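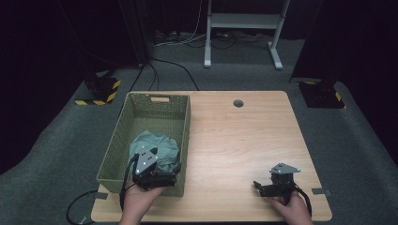
Mai
Von Khairul Yeoh und Iñaki Bermúdez

4.2 Anfahrtswege und Teilnahme

Die Gemeinde in Clarnham wurde aus zwei Hauskreisen gebildet, deren Mitglieder zuvor die Gottesdienste in Trondia besucht hatten. Von 300 angeschriebenen Personen antworteten 176. Erfasst wurden Wohnort, Verkehrsmittel und Häufigkeit der Teilnahme – getrennt nach Sonntags- und Wochentagsgottesdiensten. Abb. 2 zeigt die Verteilung der Wegzeiten vor und nach der Gründung. Acht Fragebögen ohne Ortsangabe blieben in der Auswertung unberücksichtigt. Befragte aus Kutby wurden gesondert geführt, da dort weiterhin ein eigener Bibelkreis besteht.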